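Section 4. Running the Bed-Making Demonstration

Read this section before the open day doors are unlocked. Reading it with forty-nine visitors leaning over your shoulder is possible, but it slows the page turning.

Before You Begin

1. Clear the walkway on both sides of the bed. The Kemari open day plan calls for a gap of 2 meters between the rope and the mattress. Visitors will treat the rope as a suggestion.

2. Dress the bed with the patterned spread, the knit throw and one pillow. Plain white sheets look tidy, but from the back row every fold disappears.

3. Check the battery on each Wikero hand gripper. Put the spare on charge now. The outlet behind the curtain is the one that works.

4. Wipe the ridged faces of both blue pads with a damp cloth and let them dry. Lint builds up in the teeth.

Note: A Wikero gripper is worked by a person. The guest holds it, the gripper records the motion, and the robot arm learns from the recording later. Say this early and say it twice. Someone will still ask when the robot is coming out.

Picking Up the Throw

5. Push the knit throw into a raised fold with your free hand. A flat throw gives the pads nothing to hold.

6. Bring the gripper in low with the jaws open, one pad on each side of the fold. Stop there and let people look.

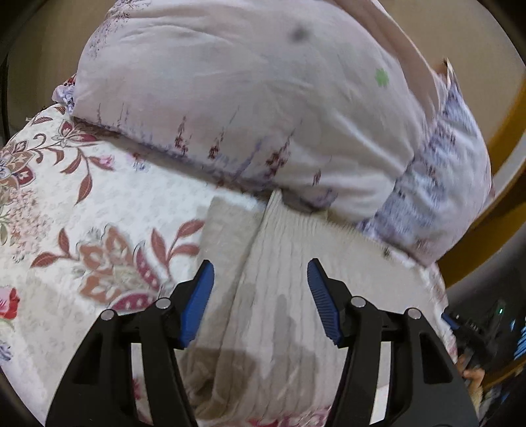 7. Squeeze the handle slowly until both pads meet the knit. If they catch the bedspread too, open up and start over. The crowd enjoys this more than a clean grab, so don't hurry.

8. Lift to pillow height, carry the throw to the foot of the bed, and release.

CAUTION: Keep fingers clear of the black linkages while the jaws are moving. The pivots do not pinch hard, but they pinch in public.

CAUTION: Do not let guests grip the pillow. It is heavier than it looks, and error 386 (jaw overload) can only be cleared by a restart.

Handing Over to a Guest

9. Offer one turn per person. Children may go twice if the line is short. Adults will ask as well.

10. Press Save on the Dastodis tablet after each turn, even the poor ones. The training team wants the poor ones.

11. Pack up by 4 p.m. and return both grippers to the Maldonado cart, jaws closed. For storage and charging, see Section 5.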